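# Dukell Kan 3 Tabletop Lens Edger

The Kan 3 is a patternless edger for optical shops and eye care offices that finish lenses on site. It cuts single vision, bifocal and progressive lenses to the traced frame shape, applies the bevel or groove, and polishes the edge in one chucking. It replaces the Kan 2, and the two models share wheels, pads and most adapters.

## Lens materials

The edger accepts CR-39, polycarbonate, Trivex and high-index plastic. Glass requires the optional glass wheel set, which must be ordered with the unit or fitted by a Dukell service center. Do not run glass on the standard wheels. Material is selected from the touch panel before each job, and the panel holds the last selection until it is changed.

Edge finishes:

- Bevel, front or rear biased, or centered
- Groove, adjustable width and depth
- Rimless, flat
- Safety bevel, front and back
- Polish, available on all plastic materials

Drilling is not included. Shops that mount a large share of rimless frames should see the Pluvthorpe drill station.

## Job data

Frame shapes come in from the Clodia tracer over a serial cable or the office network. The edger stores 500 jobs. When storage is full, the oldest completed job is removed first. Open jobs are not deleted automatically and have to be cleared by the operator.

Shapes can be edited at the panel. Height and width adjust separately, and the edited shape is saved under a new job number so that the original trace remains available for a remake.

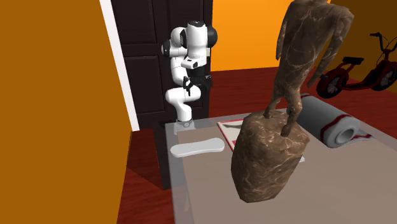 **Can the Kan 3 be used with a tracer we already own?**

Any tracer that exports in the standard OMA format will work, provided it has a serial or network port. The Clodia is required only for automatic groove placement, which uses its rim depth data.

## Water and power

The unit runs on a recirculating tank or a direct water line. The tank kit includes a pump, a filter bag and a lid. Change the water at the end of each working day when cutting polycarbonate. Filter bags are rinsed and reused, then replaced when the mesh no longer drains freely.

Power is standard 120 V on a grounded outlet. Do not share the circuit with a compressor or a lens heater. Leave clearance behind the cabinet for the hoses and the drain, and keep the drain run sloped down for its full length.

## Maintenance

Run the calibration cycle every 375 lenses or after any wheel change. The panel shows a reminder and will continue to accept jobs until the cycle is run. Calibration uses the test disc supplied with the unit and takes nearly 30 minutes, including the check cut. Dress the roughing wheel with the gray stick only. The white stick is for the finishing wheel.

Chuck pads should be inspected at the start of each shift. A hardened pad is the usual cause of axis slip on lenses with a slick coating.

## In the box

- Edger with standard wheel set
- Tank kit
- Test disc
- Dressing sticks, gray and white
- Serial cable
- Block and pad starter pack

Warranty is 3 years on the motor and spindle. Wheels, pads and filter bags are wear items and are not covered.

Specifications revised 19 March 2020. Units ordered from April ship with the updated panel software installed.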